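Director's Diary, October 2018

The month has been given over largely to the second edition of the bereavement handbook, which the Centre first issued for families attending the Brarano groups. The manuscript now stands at 13 chapters. Ruth Londoño delivered the last of these, on the death of a brother or sister, and I have read it twice. It is plainly written and does not hurry the reader. I have asked for one change only, to the passage on anniversaries, where the text assumed that every household would wish to mark the day together.

The editorial meeting considered at some length whether the prayers should remain at the close of each chapter or be gathered at the back. Wiebke Kuhlmann spoke for leaving them where they are. She reported that group leaders use them to bring an evening to its end, and that several had marked the pages for that purpose. Ilse Hinrichs was concerned for readers of no settled faith who receive the book from a hospital ward. It was agreed that the prayers will stay in place, set in a smaller type under their own heading, and that the introduction will say that they may be passed over.

Permission has been received for all but 2 of the quoted hymns. If the remaining replies do not reach us by the middle of November, the verses will be removed and the pages closed up. I should regret the loss of the evening hymn in chapter four in particular, having chosen it myself.

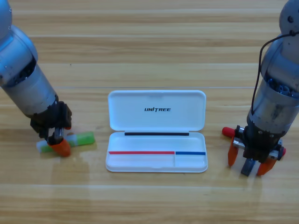

Trinidad Arrieta has completed the Spanish text of the first ten chapters and has raised a number of questions of wording. The English "loss" cannot be carried over in every case without sounding like a matter of lost property, and she proposes to name death directly wherever the sense allows. I have agreed to this, and have asked that the English be looked at again in the same light. We had grown too fond of the softer word.

The autumn group at Durkunska met for the fourth time. Attendance has been steady. I sat with the members for the reading and withdrew before the discussion, as is our custom. One widower asked me at the door whether the book would say anything about clearing a wardrobe. It does not at present. I have written to Ruth to enquire whether a page might be found for it in the chapter on the first year.

A letter was received from Ida Thiele, who lost her son in the spring, returning her copy of the first edition with notes in pencil on 43 of its pages. She is severe on the chapter concerning forgiveness, and I think rightly. With her consent the notes have been copied out for the editors.

Zeroda have quoted for the printing and will hold their price until the end of November. The cover remains undecided. I have set aside the greater part of next week for the index.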